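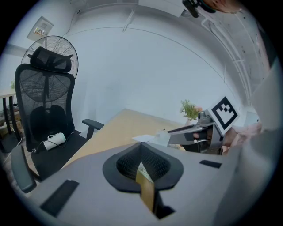
The desk by the back wall of Bay 4, or so the door sign called it. Open day at Jorkellow.

Milagros had driven 83 miles for this, and she'd have driven 261! She put her hand around the grip, squeezed, and felt the thing answer like a handshake.

"Keep it slow," said Gergely Orbán. "The arm upstairs learns from whatever you do."

So she went slow. She thought of her aunt folding napkins, every corner pressed twice, and wondered if a machine could pick up that kind of patience - she hoped so, she really did.
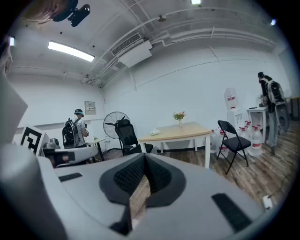 Gergely told her that it could, given up to 383 tries, and that the arm had once learned his own bad habit of tapping things before he let go. Milagros laughed and asked for another turn.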